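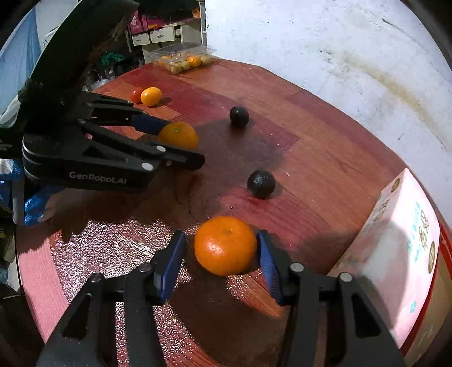
The Virk is a round hand shaker from Pernero, made for percussionists who play a full show and need something louder than an egg but kinder to the wrist than a gourd. We've been waiting for the new version since January, and it's a joy! The shell is one solid piece with no seam to catch your fingers. Its surface is dimpled like the rind of the mandarin orange sitting between the blue finger pads, only matte instead of glossy, so it stays put in a sweaty palm when the lights are on you. Under the shell is a bed of fine steel shot, and you can hear every grain of it.

What it sounds like

Bright on the push, a touch darker on the pull. Play it close to a vocal mic and you get that crisp, papery hiss that sits on top of acoustic guitars without fighting the hi-hat. Swing it harder and it really opens up – we took it to a seated theater show with a ten-piece band and it reached the back row with no mic at all. Slow ballads are where we like it best, though. You can roll it in a circle and get a long, steady wash that sounds a bit like rain.

Two fills

The Virk comes in 2 fills. Bright is the one described here. Soft uses smaller shot and a felt lining, and it's the one to get for church services, small clubs and anyone recording in a bedroom. From the outside they are the same except for the ring at the top, white for Bright and gray for Soft.

A note from the road

Vlasta Mujić has played the old Virk on tour for years and tried both new fills for us at rehearsal. "I kept forgetting to put it down," she told us. She uses Bright in her right hand and Soft in her left for the big choruses (try it, it's great fun), and she hangs the pair from her cymbal stand in a Druvo pouch between songs.

Details

Maker: Pernero
Model: Virk, second version
Weight: 166 g
Width: 60 mm
Shell: molded, matte finish
Fill: steel shot, sealed
Fills available: Bright, Soft
Item number: 383

Care

Wipe it with a damp cloth after a show. Please don't leave it on a hot dashboard, and don't try to open it, as the shell is glued shut for good.

Goes well with

Druvo drawstring pouch, holds a pair
Gritora clamp-on percussion tray, felt top
Pernero tambourine, single row

Sold singly. If you want a matched pair, write "pair" in the order notes and we'll pick two that sound alike.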